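Household Water Use in Shared Student Kitchens
Term project report, Holtalitz hall group
Gebremedhin Wubshet and Hideaki Hayashi

1. Background

Our project looked at how much tap water is used in a shared kitchen and where most of it goes. Residents at Holtalitz pay a flat rate, so they never see a water bill. The hall office gave us meter readings for the kitchens in Rankin wing, but those readings only show the total. They do not say whether the water went into cooking, washing up or cleaning. We wanted to split the total into these uses and then test whether a small change in habits would lower it.

We started in April with a reading list. Most of what we found was about whole houses, where showers and toilets make up the largest share. Very little was written on kitchens used by several people who do not eat together.

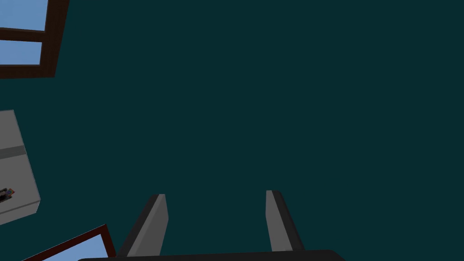

The main problem with shared kitchens is that people wash up one at a time. In a family home the dishes from one meal usually go into the sink together. In a hall, each person runs the tap for one plate and one pan, often waiting for the water to get warm first. We expected this warm-up water to be a large part of the total.

2. Method

We picked 6 kitchens in Rankin wing. Each one had a paper log sheet taped up next to the sink, with columns for time, task and minutes of running tap. We also fitted a simple flow meter under each sink and read it every evening. Hideaki built the spreadsheet and Gebremedhin did most of the evening readings.

For the first half of the study we asked people to carry on as normal. For the second half we put a plastic basin in each sink and asked residents to wash up in that. We did not check whether they did. Two log sheets got soaked and had to be copied out again, and one of them was missing an evening, so we left that evening out for that kitchen.

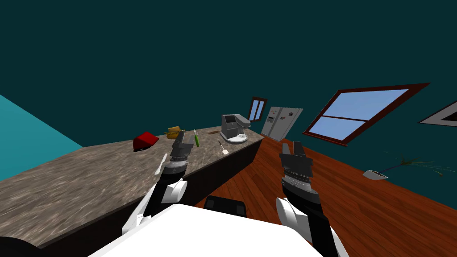
Figure 1. Simulated kitchen with a countertop and a thin white utensil lying on it.

3. Results

Across all the kitchens we logged over 2,000 liters in the first half. Washing up came to 1,000 liters of this, and rinsing food and filling pots came to 700 liters. The rest was cleaning and entries we could not read.

In the second half the washing up figure went down in most kitchens. One kitchen went up slightly. When we asked, the residents said they had been using the basin to soak pans and then rinsing everything under the tap afterward, so they were doing the job twice.

Making hot drinks used less water than we had guessed. People tended to fill a kettle or a machine for more than one cup, and what was left over was often used by the next person. 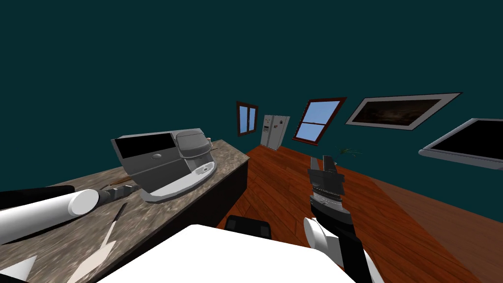
The log sheets and the flow meters did not agree very well. The sheets were always lower. We think short uses, such as rinsing a glass or wiping hands, were not written down. We used the meters for totals and the sheets only to work out the shares, so the shares should be read as estimates.

4. Problems and changes

The flow meter in the Torker end kitchen leaked at the joint and had to be refitted. We kept the readings from before the leak and started a new column after it. We also had no control group, so we cannot rule out that people used less water in the second half for other reasons, such as eating out more near exams.

If we did the project again we would keep some kitchens without basins for the whole period. We would also print the log on waterproof paper.

5. Next steps

The hall office has asked for a copy of the spreadsheet. A group from Wiltano wing wants to repeat the study next year and will take over the flow meters. The meters are in the storage cupboard with their spare washers, and the log sheet template is in the project folder.

Report handed in 17th July.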